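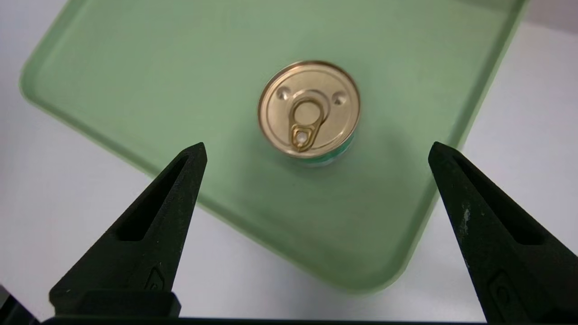 Short cans slipping out of the fingers at the tray station

drirnik_tech
Looking for ideas on one cell. It picks short pull-tab food cans out of a shallow green tray on a white table and drops them in a carton lane. Two-finger parallel gripper, black printed fingers with the pointed tips, wrist camera looking straight down between them. Controller and gripper are both from Vurevar.

It ran fine through September. Now it loses cans on the lift. The fingers come down on either side, close, start up, and the can tips toward one finger and drops back in the tray. In the last shift log I have 251 picks and 44 drops. Taller cans out of the same tray are fine.

So far I have wiped the fingers with alcohol, re-zeroed the gripper and raised the closing force two steps. The force made no difference that I could see. The picture at the top is from the wrist camera with the fingers open before a pick.

palletjoe
What height are the tips at when they close? On a short can you want to be at half height or lower. If you touch up near the top seam the can will rotate every time, and more force makes it rotate harder. Put the force back where it was.

drirnik_tech
Commanded height is 4 mm off the tray floor. I have not measured the real one.

mbrandt_cells
Look at your right finger. There are whitish specks partway up it and I don't see the same on the left. I would pull both and compare them. I had a pair where one finger had been rubbing on a fixture, and it ended up slightly bent at the mount. It was hard to see until I laid it on a flat plate.

palletjoe
I wouldn't read much into specks. Printed fingers pick up scuffs from anything, and those are well back from the tip. Measure the height first. It takes five minutes and you don't have to take anything apart.

mbrandt_cells
It's two screws per finger on the Vurevar mount. That isn't much of a teardown either. And he says the can tips toward one finger. A height problem alone would not pick a side.

palletjoe
It would if the tray floor isn't level. Drirnik, which way does the can tip, and is it always the same way?

drirnik_tech
Nearly always to the right finger. I rotated the tray half a turn this morning and it still goes right, so I don't think it is the tray.

kettle44
Is the camera offset still good? If the wrist camera was bumped, the cell thinks the can is centered when it isn't. One finger then touches first and pushes the can across before the other gets there. A tall can will slide and settle. A short one can ride up on the tip.

Also check what the vision is locking onto. The lid on those is shiny gold, with a bright ring around the outside and more rings pressed into it, plus the pull tab in the middle. Ours at Amoah used to find an inner ring on some cans and the outer rim on others, and the center moved when the light caught the tab. We set a minimum diameter so it could only take the outer rim.

drirnik_tech
Vision has a minimum diameter already. I will check the offset.

mbrandt_cells
Still say pull the fingers.

wuna_line2
We run a Wuna cell with nearly the same fingers. Order I would do it in:

Jog down over an empty tray and put a feeler gauge under each tip. Write down both numbers.
Close the fingers with nothing in them and see if the tips meet evenly.
Pull both fingers, check them on a flat plate, clean the mount faces, refit to the torque in the manual.
Redo the camera offset last. If you do it before the fingers are right you will only have to do it again.

palletjoe
Agree with that order.

drirnik_tech
Update, October 21, 2022. Left tip was at 4 mm as commanded. Right tip was higher by nearly 2 mm. Closed empty, they did not line up at the points.

Pulled both. The right finger was flat on the plate, so not bent, but there was a sliver of black plastic under its mount face and one screw was barely more than hand tight. Cleaned the faces, refitted both, and the tips now gauge the same. Camera offset was out by a small amount and I redid it. Force is back to the original setting.

I ran a full tray of the short cans through three times with no drops. I'll leave it on the night shift and look at the log.

mbrandt_cells
So it was the finger.

palletjoe
It was the height at the finger. The feeler gauge found it.

kettle44
Put a paint mark across those screws so you can see if they move. And if the sliver came off a finger, find out which one and print a spare pair now.

drirnik_tech
Marked them. The sliver didn't match either finger that I could tell. Spares are on the printer.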